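Moved the dish rack out of the kitchen in November because the counter had surrendered. It lives on the wood now. I have opinions about this and you're getting all of them.

Marlina Santoso has already replied "it's a dish rack." Marlina owns a dishwasher.

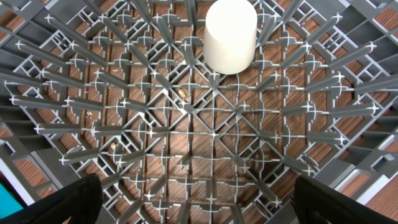

Do you have to dry things before they go back in the cupboard? Give them a wipe if you stack them. Stacked damp cups hold a grudge.

My system, refined over 23 minutes of avoiding email: cups go in upside down, plates go along the side, and forks go wherever forks go in this house, a matter still under investigation.

Plates on the side means you can grab a cup without setting off the percussion section.
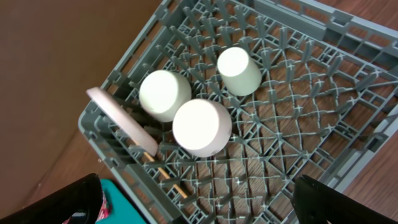

I did try plates in the middle for a week. Every cup had to be negotiated out. Getachew gave up and drank his coffee from a measuring jug.

Next up, the crumbs-and-wrappers department. My rule is that trash gets one box, and the box gets emptied on Monday. 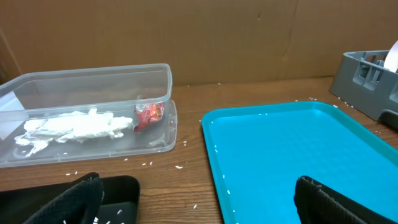 It's a good rule. I've followed it 2 times.

Zerrin wants to know if the rack is going back on the counter. The counter has a toaster on it now, Zerrin. It's been promised the spot.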